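Plumgate notebook, sim bench
Monday, started 9:40

Picking up the runaway lift from last week. Short version for Rami: I can make it happen on demand now, and I'm thrilled, because a fault I can repeat is a fault I can kill.

What we had
The Jado arm in sim closes on the spool, gets the grip signal, starts the lift, and every so often the wrist shoots sideways toward the bar before the stop trips. In sim that costs us a reset. On the real arm it's a hand injury waiting for somebody reaching in to straighten a part. So no hardware runs of this routine until the entry is closed. I've put a note on the cell door and locked the routine out on the Godholm controller. Please leave it locked.

Setup
Spool part, gray bar, wood tabletop. Wrist view on. Same grasp script as last week, nothing tuned. I ran 400 lifts with random spool positions and logged finger force, wrist position and the contact list at every step.

Result
14 runaways. First thing I did was plot them by where the spool was standing, and wow, what a plot! Every single one is in the strip next to the bar. Out in the open part of the table the lift is clean all the way through.

Wrong turn (keeping it in so we don't do it twice)
I was sure it was finger force. The pads close on the lower collar, just below the narrow neck, so I figured they were riding up the slope and the force loop was chasing them. Dropped the force limit by half, ran the bad positions again, same runaways. Raised it, same. Pad friction up and down, same. That ate the morning. I did learn that the grip is really solid on this shape, much better than I expected from the angled sides.

What it is
After lunch I stepped through run 188 one tick at a time, and there it was. The spool touches the bar just as the fingers finish closing. The contact list gets a new pair, spool and bar, and the grip check reads the list by position in the list, so it takes the bar contact for the right pad. From then on the script thinks it is holding the bar. It works out a lift path from the bar's center, which is well off to the side, and away goes the wrist. The motion code is doing exactly what it's told. Lovely, horrible little bug.

The worse part: the Godholm cell uses the same grip check. The real pads report through the Tokarz sensor board, so the list is shorter there, but I can't find anything in the code that keeps the order fixed. I'm treating it as live on hardware.

Fixes, in the order I did them

1. Grip check now looks up contacts by name. If either pad is missing from the list, no lift.

2. Added a sanity limit: the first stretch of any lift has to be straight up. Any sideways command in that stretch stops the arm and holds the grip closed. I like this one a lot, it would have caught the bug without knowing a thing about it.

3. Bad-position test saved as its own case, spool up close with the bar behind it as seen from the wrist. Use this pose as the start state when you rerun it.

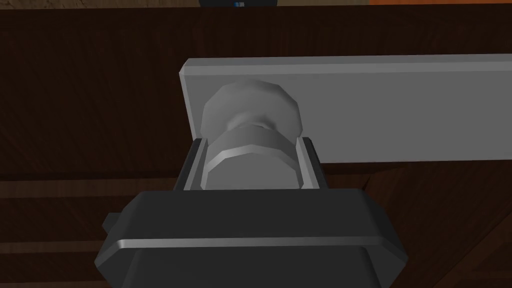 4. Reran the 14 bad positions with fix 1 only, then fix 2 only, then both. No runaways with fix 1. With fix 2 only, the arm stopped every time before it got anywhere – beautiful to watch.

Still open
Full set of 400 with both fixes is running overnight.
The stop message on the panel just says "motion fault". It should say which check tripped.
Rami, could you read through the grip check on the Godholm side? Fresh eyes, please. I've stared at that list for too long.
Lockout stays on until 2 people have signed under this entry.

Signed: Rami Haddad – pending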